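How to plan the budget for a small gripper workstation

Last updated October 26, 2023

When we prepared our first order for a workstation with two hand-held grippers, I made the list in one evening and believed it was complete. It was not. I bought the expensive things and forgot the cheap ones, and the cheap ones held us back until December. In this guide I write down the order in which I would do it now. All prices are in pounds and without tax.

Step 1. Write the task before the shopping list

Choose one task and describe it in two or three sentences. Ours was: open and close the small drawers of a parts organiser, using one hand or both. From these sentences you can read almost everything you must buy. Drawers need fingers with some grip at the tip. Two hands need two grippers, two cables and enough table for both elbows.

If you have five tasks, take the one which needs the most space and plan for this one first.

Step 2. Price the table and the frame together

Many people ask for a quote for the frame and later look for a table that fits. I advise to do both on the same day. We compared a ready kit from Modstead with cut lengths of aluminium extrusion from Birken. The cut lengths cost us 300 with brackets, and the kit was 871. The kit arrives with feet and a drawing, so for a team with no tools it can still be the better choice.

Leave a place in the plan for the work surface. A plain white board is cheap and you can replace it when it gets dirty. Also measure how the cables will go from the wrist to the computer, and order them one size longer than the measurement says. 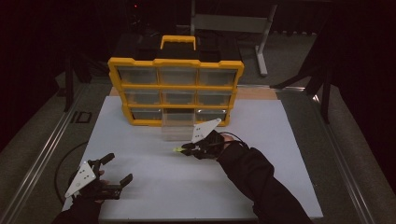 Zuzanna Sobczak wrote to me after reading the first version of this page that I had put the frame too early. In her opinion one should borrow any table for two weeks, work on it, and order the frame only when the height is known. She had paid twice for the same rails. I think she is right if you can wait two weeks. If your budget closes at the end of the year, you maybe cannot.

Step 3. Count the wearing parts as a separate line

Grippers are bought once, but the material on the fingers is not. The padding rubs on plastic edges all day and its own edges begin to fray. Put these on the list from the start:

Finger pads, 6 sets for the first year
Spare screws for the fingers
Gloves in the sizes of the people who will work
White covering for the table

For us this line was 126 in total. We ordered the pads from Zomia, and Bakhtiari had the same thickness with a longer delivery time. Ask both for a sample before you decide.

Step 4. Buy the objects, and buy them double

The objects for the task are the cheapest part of the budget and the easiest to forget. Look for clear drawers which can be pulled out completely and also stop halfway, as you will want both positions. Buy two of the same model on the same invoice, for the shop can change the model without notice.
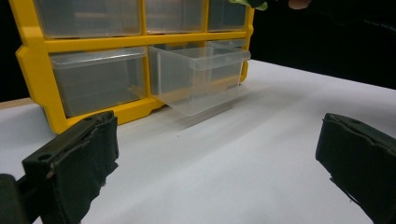
Step 5. Keep a reserve and write down who can spend it

I keep one tenth of the total as a reserve. It should have one name beside it, so that a broken cable does not wait for three signatures. Write each use of the reserve in the same sheet as the main order, with the date and the supplier. When you plan the second workstation, this sheet will help you more than any catalogue.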